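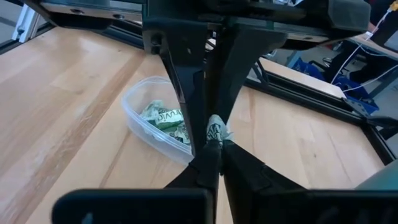

Pale green and white wrapper, twisted at the end, dark printing on the front

From: Kourosh Karimi
To: Sosville Kitchen List
Date: 21st December
Subject: Re: grainy caramels, and what to wrap them in

Krishnan wrote:

> Hello all, second batch of caramels and second batch with a sandy
> texture. The first I blamed on the pan, but this time I borrowed my
> sister's heavy one and it happened again. I start with 500 grams of
> sugar and enough water to wet it, stir until it colors, then add the
> warm cream and the butter. It looks lovely right up until it cools.
> Is it the stirring? My mother always stirred and hers were like silk,
> but I can't ask her what else she did.
>
> Also, what are people wrapping them in? Mine stuck to the waxed paper
> so badly that we were picking it off with our teeth.

Dear Krishnan, and everyone else up to their elbows in butter this week,

I'm so glad you wrote, and sorry about the two batches. It's a sad thing to watch good cream go that way! I did it for years, and I ate every one of them standing over the sink.

Yes, I'd look at the stirring first. Once the sugar has melted into the water, put the spoon down and leave it alone. If it's browning faster on one side you can swirl the pan a little, very gently. The trouble is the dry crystals that get splashed up the sides, and when they drop back in they set off all the others. I keep a pastry brush in a mug of water by the stove and wash down the sides when I see any. After the cream goes in you can stir as much as you like, and I suspect that's the stirring you remember your mother doing.

The other thing is corn syrup. I know some of you have feelings about it (I remember the pecan pie thread, and I'm staying out of it), but a good spoonful in with the sugar does wonders. A squeeze of lemon will do if you'd rather. My aunt used lemon and hers had a little edge to them that I've never managed to copy.

My own batch is bigger than yours, 800 grams of sugar, and it wants a deep pot. Deeper than you think! It climbs up like anything when the cream hits it. Please keep children and cats out of the kitchen for that part.

I cook mine to firm ball, and I check with a saucer of cold water as well as the thermometer. I have a Clokix that clips on the side, and I'm fond of it, but it reads a bit low and I've never gotten around to finding out by how much. The saucer hasn't let me down yet.

Now, wrapping. I gave up on waxed paper too. I cut baking parchment into strips, then into rectangles longer than they are wide, so there's plenty left at each end to twist. Let the caramels sit overnight before you cut them, oil the knife, and wrap each one as soon as it's cut, or they slump into each other. If you want something prettier, the shop on Drumenwood Road used to keep twisting papers by the register, though I haven't been in since they moved the baking things upstairs.

They keep nicely in a tin for more than 9 days. I can't speak for longer, my brother-in-law visits.

Do try again, Krishnan, and write and tell us how they come out. And if anyone has a decent recipe for the salted kind with sesame, I'd love to see it before New Year.

Warmly,
Kourosh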